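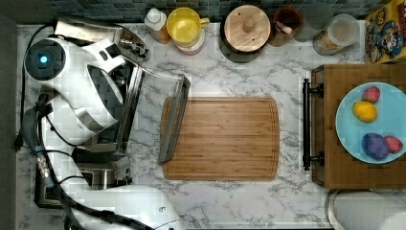

# Traltero ロケ地・エキストラ記録データセット

連続ドラマ『Rilletti』(架空都市アントニアディスを舞台とする刑事もの、全2シーズン)の屋外撮影について、見学者の投稿とエキストラ参加者の報告を整理した表形式データ。画像・動画は収録しない。

最終更新: 2025年3月28日
管理: Teresa Valente、Spyros Chrysikopoulos
文書の言語: 日本語(元の報告は英語、ギリシャ語、ウェールズ語)

## 収録内容

- `locations.csv` 撮影地点。165行
- `episodes.csv` 放送回。32行
- `reports.csv` 目撃・参加報告。392行
- `aliases.csv` 地名と劇中地名の対応表

文字コードはUTF-8(BOMなし)、改行はLF。区切りはカンマ。引用符は値にカンマまたは改行を含む場合のみ付く。

## 主な列(reports.csv)

`report_id` 報告の通し番号。欠番あり。統合した報告の番号は再利用しない。

`location_id` `locations.csv` の主キー。地点を特定できない報告は空欄。

`episode_id` 放送後に確定した回。撮影されたが本編に使われなかったものは `CUT`、未確認は空欄。この二つを混同した集計が過去にあったので注意。

`role` `onlooker`(見学)、`extra`(エキストラ)、`resident`(近隣住民)のいずれか。見学中にその場で群衆役に加わった場合は `extra` とし、`note` に経緯を書く。

`confidence` 1から3。3は放送映像と地点の照合が済んだもの。1は伝聞のみ。

`spoiler` 筋に関わる内容を `note` に含む場合は `1`。判定は第2シーズン最終回までを基準とする。

## 収集方法

ファン掲示板 Traltamon のスレッドから、投稿者の同意を得たものだけを手作業で転記した。地点の照合は Gwilym Maddocks が担当し、看板、舗装、街灯の形状を手がかりに放送映像と突き合わせた。ギリシャ語の報告は Melina Stergiou が英訳し、原文は保存していない。

撮影日は月単位に丸めてある。9月の報告が突出して多いのは、第2シーズンの港湾場面がこの月に集中したことによる。見学者数の推定値は報告者間の差が大きく、v2で列ごと削除した。

## 除外基準

1. 放送前の報告
2. 出演者の宿泊先、移動経路、私的な行動に触れるもの
3. 撮影関係者の指示に反して立ち入った場所からの報告
4. 個人宅の番地を含むもの(通り名までに削れば収録可)

2に該当する投稿は要約も残さない。掲載後に該当が判明した行は次の版で削除し、変更履歴には番号だけを記す。

## 既知の問題

- 第1シーズン前半は報告が少なく、地点の偏りが大きい。
- 同じ広場が昼と夜で別の劇中地名になっており、`aliases.csv` では一対多になる。結合時に行が増える。
- Hemi Grimshaw が提供した旧表に由来する行は `role` が推定値。`source` 列の `hg` で識別できる。
- スタジオ内セットは対象外だが、外壁のみ屋外に建てられた署の正面玄関は例外として収録した。

## 利用条件

CC BY-NC 4.0。引用時は「Traltero ロケ地・エキストラ記録データセット」と版番号を明記すること。報告者の再特定を目的とする利用は認めない。制作会社および放送局とは無関係で、内容の確認も受けていない。

## 訂正の送り方

`report_id`、該当する列、正しい値、根拠の四点を課題管理に登録する。根拠が放送映像の場合は回と時刻を添える。放送映像の静止画は添付しないこと。

お問い合わせ | © 2025 Traltero | ページの先頭へ戻る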